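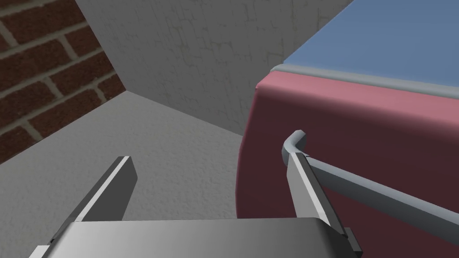

Home | Grants | Reports | Contact
Print this page | E-mail this page

Dastside Tenant Advice Line
Progress report to the Bickerstaff Fund
February 20, 2024

The line has now been open in both Dastside and Plernness since May. We took 300 calls, which beats the target in our application. I would not read much into that. The target was a guess, and a good share of the calls came from the same people ringing back when their landlord did nothing.

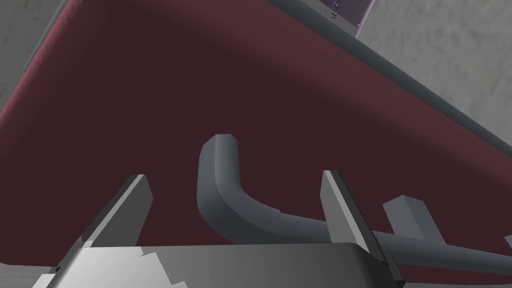 Of the cases we opened, 33 are closed. "Closed" covers a lot of ground – a repaired boiler counts, and so does a tenant who moved away and stopped answering. We would like to split the two before the next report.

The Ferkudov case software is still a problem. It was sold to us as a time saver, and so far staff type every case twice, once into Ferkudov and once into the old spreadsheet. The supplier has promised a fix 2 times. We have held back the last payment.

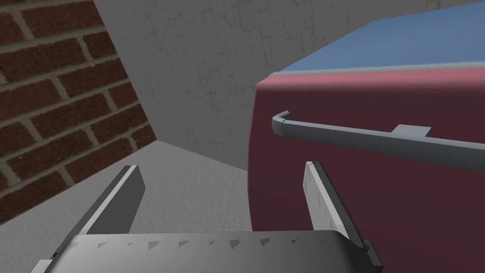

Gripper fingers, computer rendering.

Plernness is the weaker site. It gets few calls and the leaflets have made no difference that we can measure. Four more months at the present cost would be hard to defend, and we ask the Fund to let us move part of that money to evening hours in Dastside.

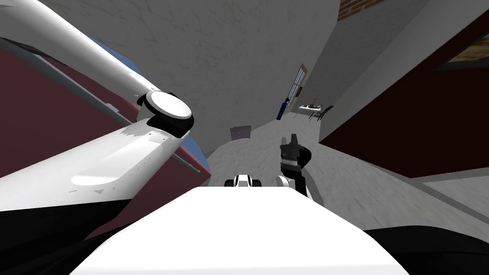 Our publicity budget is nearly all unspent. We were urged to buy a new website with moving graphics, and I remain doubtful. Our callers want a phone number in large type. We plan to spend the money on postage.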